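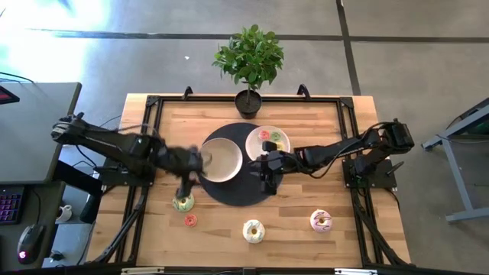 Who Was Jostitberg? My Local History Project

I picked Jostitberg for my biography project mainly because my school bus goes past the statue in Dindwood every morning and I'd never once read the plaque. It says "Founder and Friend" and that's it. No dates, no first name, nothing! So I figured there had to be more, and there was -- way more than I could fit in this report.

Jostitberg came to Tramencombe as a teenager to work at the Frimpong mill, sweeping floors at first and later keeping the books. The mill owners didn't want the workers to have a union, but they got one anyway, and Jostitberg wrote most of the letters. The county archive has 232 of them. I read 3 boxes' worth and my eyes still hurt (the handwriting is tiny, and the ink has gone brown).

The big event was the January strike. The mill had 375 workers and nearly all of them walked out in the snow. My favorite letter is from that week, and it's mostly complaining about wet boots. I loved that. I'd been expecting speeches.

After the strike Jostitberg ran for mayor of Dindwood and won with 1,408 votes. The library, the first paved road and the night school all came from that one term. The second try for mayor went badly, and the newspaper was pretty mean about it. I think the paper was unfair, but my teacher pointed out that I'd only read one side by then, so I went back and read the editorials too. I still think it was unfair.

What I couldn't find was anything about Jostitberg's childhood. The church register for those years is missing pages. If I did this again I'd start with the archive -- I wasted two weeks on websites that all copied each other.

Report turned in Sun 10 June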